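### 3.2 Cloth Reuse and Drying Practices

Household cleaning cloths are often treated in the literature as a single product category, although the ways in which they are kept, washed and replaced differ a great deal between homes. The Zallcombe survey was designed to record these differences. A total of 636 households returned the first questionnaire, and all were asked which cloths they used on kitchen surfaces, how the cloths were laundered, and where they were left between uses. Paper towels and sponges were excluded and are treated in Section 3.4.

Microfiber was the material named most often for tables and counters. Cotton remained common for drying dishes, particularly in Dikum, where many respondents reported cutting worn bath towels into smaller pieces. Several households kept one color for the table and another for the floor. This practice was rarely written down or explained to guests, and respondents in shared housing described it as a frequent source of disagreement.

Laundering followed the general wash in most homes. Cloths were placed in the machine with bath towels, and fabric softener was added out of habit even where the care label advised against it. Respondents who washed cloths separately tended to do so by hand, in the sink, at the end of the day. The questionnaire did not ask for water temperature, and the free-text answers on this point ("warm," "as hot as I can stand") could not be coded in a consistent way.

Drying received less attention from respondents than washing. The most common answer was that the cloth was left over the faucet or the edge of the sink. A smaller group spread it out on a flat surface, usually a table or counter (Figure 3). Flat drying was more often reported in the Estach apartments, where kitchens have little rail space and balconies are closed in February. Folded storage of damp cloths was reported in all districts.

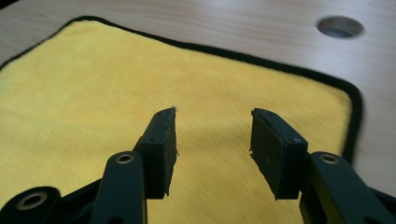 **Figure 3.** Yellow microfiber towel laid flat on a light-colored wooden table.

Readers of the draft report disagreed on how these answers should be grouped. Namboodiri objected that "spread out" and "left over the sink" were not separate habits at all, as the same person may do one in the morning and the other at night, and asked that the two be reported together. The categories have been kept apart in the main tables, and a combined version is given in the appendix.

Replacement was the least regular of the practices studied. Few households followed a schedule. Most reported discarding a cloth when it smelled after washing or had begun to leave lint on glass, and many moved it to the garage or the bicycle before throwing it away. The questionnaire recorded only the date at which a cloth left the kitchen, so its later use is not covered by the figures in Section 4.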